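**Ticket 911 -- Streaming Support, Nernow**
Opened: 2024-05-09
Reported by: Vilmos Csonka
Assigned to: Botond Erdős
Status: Pending confirmation

**Summary**

The subscriber reports that season 2 of the supernatural drama *Jastov* plays out of order on the Eltach television app. The two-part finale appears before the midseason episodes, and the "previously on" recap for the second part is missing.

**Steps taken**

1. Signed in with a test account and opened season 2. The finale was listed fourth, as reported.
2. Compared the list with the episode guide supplied by the distributor, Ionescu. The guide is correct. The app is sorting by original air date, and the finale carries the date of an early festival screening.
3. Cleared the app cache and reloaded the season page. No change.

The subscriber also owns the season on disc and confirms that the disc menu follows the guide. The disc order has been accepted as the reference for this ticket.

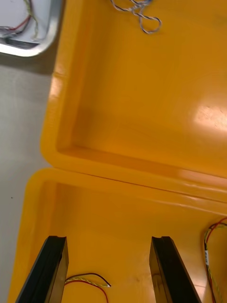
4. Asked the catalog team to sort the season by episode number. The change was applied to the test account and the order is now correct.
5. Checked the recap. The file is present but was tagged as a trailer -- tag corrected.

**Open items**

- Watch history still shows the finale at 100 percent for viewers who were sent to it early. A reset must be requested for each account.
- Season 3 has not been checked. It is due on the service in August.

**Note to subscriber**

Please sign out of the app, sign in again, and reply to this ticket stating whether episode four is now the correct one.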